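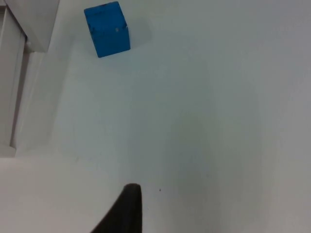
Zorica Nikolovski replied:
Temporary profile again after this morning's restart. Desktop is blank, the taskbar is back to default, and my drawing program opens as if it had never been installed. My files show up if I browse to the old user folder, but I can't save into it. Nothing else was changed after the upgrade.

Status changed: Waiting on customer > Open
November 19, 2021

Support reply
Thanks. The blank desktop matches what the event log shows. The User Profile Service wrote two errors at sign-in: it could not load the registry file for the account, then it signed you in with a temporary profile. Anything saved to the desktop in that session is lost at sign-out, so please save to D: for now.

Remote session 1, notes
Connected as local administrator, customer signed out.
ProfileList has two keys for the same SID, one of them ending in .bak. The .bak key points to the original folder. The key without the suffix points to C:\Users\TEMP.
Renamed the TEMP key to .old, removed .bak from the original. Set State and RefCount to 0.
Restarted. Customer signed in, same message.

Remote session 2, notes
Both keys had reverted. Something was holding NTUSER.DAT open before sign-in. Handle listing shows the Bestari backup agent with a lock on the file. The agent is set to start with Windows and run a catch-up job when the last one failed. Its log has 79 failed jobs, all with the same access error, the first one dated right after the upgrade.
Set the Bestari service to Manual and stopped it.
Repeated the registry changes from session 1. Restarted.
Original profile loaded. Desktop, taskbar and application settings present.
Ran a disk check on C: – no bad sectors.
Compared the Pictures folder with the external drive: 2,041 files on each side, no size differences.

Zorica Nikolovski replied:
Everything is back, including brush settings. Sign-in takes longer than it used to, though. Can I turn the backup on again?

Support reply
Not yet. The installed agent is version 2 and was carried over by the upgrade instead of being reinstalled. Please do the following in order:
Uninstall Bestari from Settings > Apps.
Restart.
Delete the leftover folder under ProgramData if it is still there. The uninstaller often skips it.
Install version 5 from your account page.
In the job options, clear "Run missed jobs at startup".
The slow sign-in is most likely the search index being rebuilt. Leave the computer on overnight and compare tomorrow. If it is still slow, attach the output of the startup report to this ticket – the text file, please, as screenshots of it are hard to read.

Zorica Nikolovski replied:
Installed version 5, restarted twice, normal profile both times. No startup job in the log. Will leave it on tonight.

Status changed: Open > Pending
Internal note: keep the .old registry key until the customer confirms, then delete it.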